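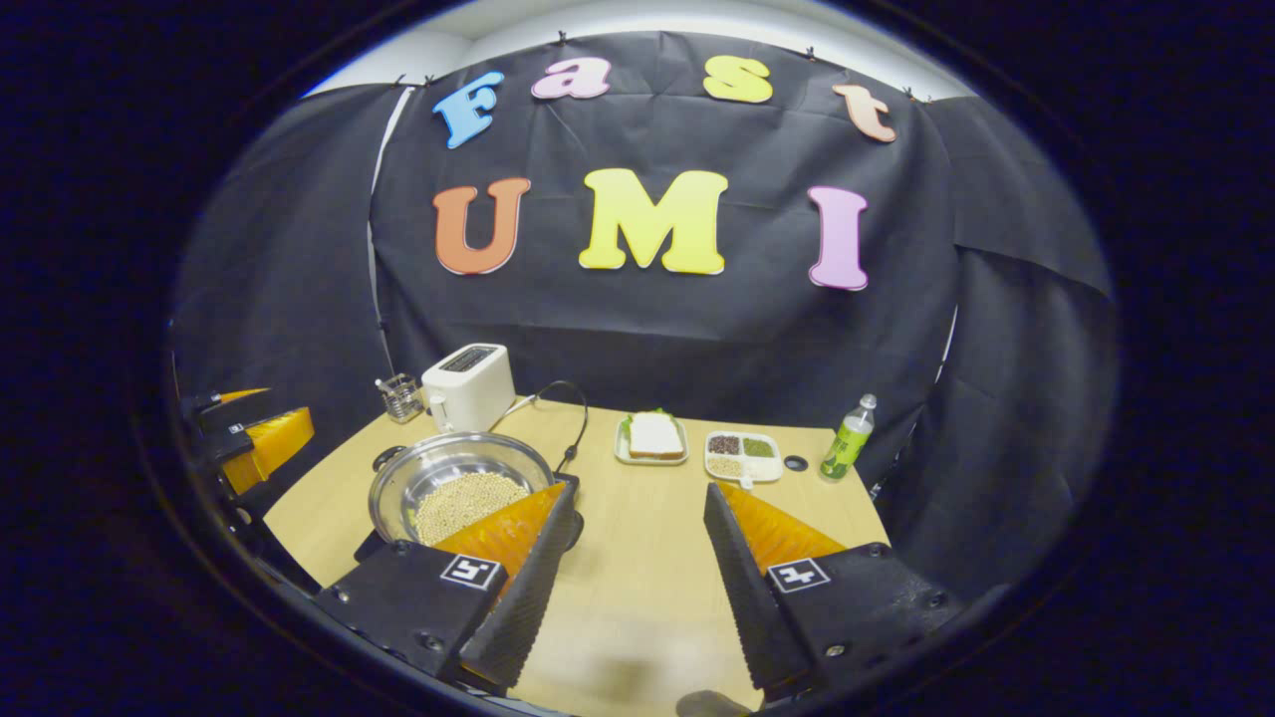

Cut-out pastel letters on black cloth, behind a light wooden tabletop.

November 28, 2020

1/ The Fodstead Public Library is issuing this thread to set out its rules for lettering, signs and temporary displays in all public rooms. The rules apply to library staff, to schools and to any outside group that has booked a wall, a table or a display case.

2/ The previous guidance was four pages long and had not been revised in nine years. It covered paper posters only. In August the library reviewed 242 displays put up at the Main Street building and at the Lindholm branch, and the new rules are drawn from that review.

3/ Of those 242 displays, 12 were taken down early for safety reasons. Most of the 12 involved cloth or banners hung too close to a heater or across an exit sign. The remainder were heavy boards fixed with tape.

4/ Size of letters. A heading meant to be read from across a room must be at least four inches tall. A heading meant to be read from a table may be two inches tall. Body text on a panel may not be smaller than 24 point.

5/ Contrast. Light letters on a dark background and dark letters on a light background are both accepted. Mid-tone on mid-tone is not. Red on green is not accepted in any size. Patrons with low vision raised this point more often than any other in their written comments.

6/ Pastel colors are permitted on black, navy or dark brown. They are not permitted on white or cream walls, where they fade from view at a short distance. The Reading Room walls are cream. Please plan for this before you cut anything out.

7/ Capitals and small letters. Long headings are easier to read in ordinary upper and lower case. Full capitals may be used for a heading of three words or fewer, and for initials.

8/ Fabric backdrops. Any cloth wider than six feet must carry a flame-resistance label, and the label must be shown to the front desk before hanging. Bedsheets and paper tablecloths will be refused.

9/ Creases should be steamed out before the cloth is brought in. The library does not lend a steamer. Where panels overlap, the overlap should be pinned from behind at the top and at the bottom.

10/ Fixings. Pins may be used on cork and on cloth. Removable putty may be used on painted walls. Packing tape, duct tape and spray adhesive may not be used on any surface the library owns - this includes the backs of bookcases.

11/ The Skitura panel system at Lindholm takes its own clips. These are kept in a labeled tin at the desk and must be signed for. The library began the year with 487 clips and now holds 355. Groups that find clips among their supplies are asked to return them by mail or in person. No charge will be made.

12/ Cutting letters. The Drudex die cutter on the second floor may be booked in one-hour periods by any cardholder aged 16 or over. It accepts card stock and thin craft foam. It does not accept felt, plywood or corrugated board. Bring your own material.

13/ Those without access to a cutter may borrow stencil sets in three sizes. The largest set is missing its Q. A replacement has been ordered.

14/ Spelling. Display wording should be checked by two people before it goes up, and one of them should not have worked on the display. Staff will point out an error if they see one but will not correct it for you.

15/ Languages other than English are welcome and need no approval. If the heading is in a script that staff cannot read, please attach an English version to the booking form so that we can answer questions from patrons.

16/ Length of stay. Wall displays may remain for four weeks, table displays for two. Items left after the final day will be boxed and held for ten days at the building where they were shown.

17/ Current building limits remain in force. Only two members of a group may be in the room while a display is being installed. Masks are required, and installation must take place before public opening hours.

18/ Bookings already confirmed under the old guidance will be honored, with one exception: rule 8 on fabric applies to all displays from today.

19/ The full text is posted at both buildings and may be requested in large print or by mail. Questions should be sent to the displays desk in writing. Replies to this thread are not monitored on weekends.

20/ Correction to post 4: the 24 point minimum applies to wall panels only. Table cards may use 18 point.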